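8/3/21

Humidity chamber, salt solution checks, continued from the May series.

Refilled the lower tray with saturated sodium chloride. Undissolved salt still visible at the bottom after stirring, so left as is. Stelov probe moved to the middle shelf, Onex logger set to one reading a minute. Door closed and fan on low.

Probe settled at 74 per cent after 62 minutes. Expected value at this temperature is a little over 75. Bradley Blackburn had the same offset on his run and put it down to the door seal. I went round the seal with a strip of paper and it pulled out freely at the hinge side, lower corner.
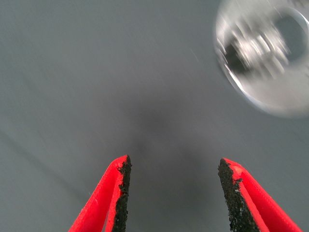

Swapped the seal for the spare from Pedton. Same corner now grips the paper. Second run reached 75.1 in 14 minutes and stayed there. Log has 2,600 readings in total; the first 100 are from before the door was shut and should be dropped.

Not yet done: magnesium chloride point, and the lower shelf. Valter Lindholm wants both before the paper samples go in. He has the key to the salt cupboard.

Old seal kept in the drawer under the balance, labelled. Order another spare.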